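Gumaro Nava still gets up at 4

Posted 26 October 2019

I caught Gumaro Nava between the second and third batch, so forgive the state of my notes. Flour on half of them. He has baked at Duteo for most of his working life and he is handing the ovens over in December, to Rigoberto Becerra, who trained under him and who did not want to be interviewed. "He'll talk when I'm gone," Gumaro says.

He is 56. Started at his uncle's place, sweeping, then scaling dough, then shaping. No school for it. "My uncle gave me a scraper and a bucket and said watch my hands. So I watched. Then he hit me with a towel because I was watching and not scraping."

The uncle was Wenceslao Bañuelos, and people in the neighborhood over 50 will know the name from the rolls. Bolillos, mostly, and a sweet bread at the holidays that Gumaro still makes from the same recipe. Is it written down? He laughs at that one. Some of it. The flour and the sugar are on a card. The rest is "until it looks right," and I asked him what right looks like and he took me over to a bowl and made me press it with two fingers. It came back slow. "Like that," he said. Fine.

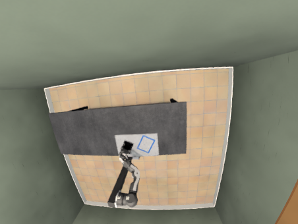
On moving the bakery

The old shop had one oven and a door that wouldn't shut. When the lease went up they moved, and it was not his idea. Eamon Gallagher, who owned the hardware store next door and did the books for half the block as a favor, sat him down with a pencil.

"Eamon shows me the numbers. I don't like the numbers. I said show me again." He showed him 5 times. They moved that spring.

What did he miss? The heat, he says. The old oven took hours to come up but it held, and you could put the rolls in early and the sweet breads after on what was left. The new one does what the dial says. He had to relearn everything, threw out a lot of bread. His wife fed it to the neighbor's chickens and the chickens got fat.

"You learn an oven like a person. Where is it in a bad mood. The old one, back left, always in a bad mood."

And the customers? Most of them followed. A few didn't forgive him for the extra blocks. One man, he won't say who, still tells him every week that the crust was better before. "He's right! I tell him he's right. He buys a dozen."

He is not sentimental about the hours. Up at 4, in bed before the news, never saw a ball game to the end in his life. Missed school plays, missed a wedding — the first half anyway, he got there for the cake and had opinions about it.
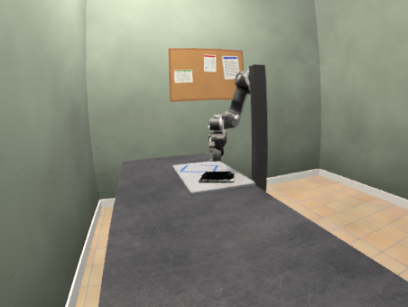 On handing it over

Two people wanted the job. Heriberto Barrera had been there longer, and Gumaro talked to him first, which he says was the hardest conversation of the whole busines. Heriberto runs the counter and runs it well, knows everyone's order, but he doesn't like the nights. "He told me himself. He said, I want to want it. I thought that was a good way to say it."

So Rigoberto gets the ovens and Heriberto keeps the front, and they split it down the middle on paper. Gumaro is keeping nothing. Not even a key? He thinks about this for a while. There's a timer going somewhere and he goes off to see to it, comes back, has forgotten the question, I ask again.

"Maybe a key."

What will he do with the mornings? Sleep, he says first. Then he says he won't be able to. His sister has a garden that needs somebody to dig it. He wants to learn to make a proper rye, which he's never had time for and which he says his customers would never of bought. He might drive down to see cousins he hasn't seen since their mother's funeral.

I asked for advice for anyone starting out and he made a face. Then — buy good shoes. Eat before you bake or you'll eat the stock. Don't change the salt because one person complained.

The third batch came out while he was talking. He tapped one on the bottom, listened, put it back in for another 4 minutes and told me I should go home, I looked tired.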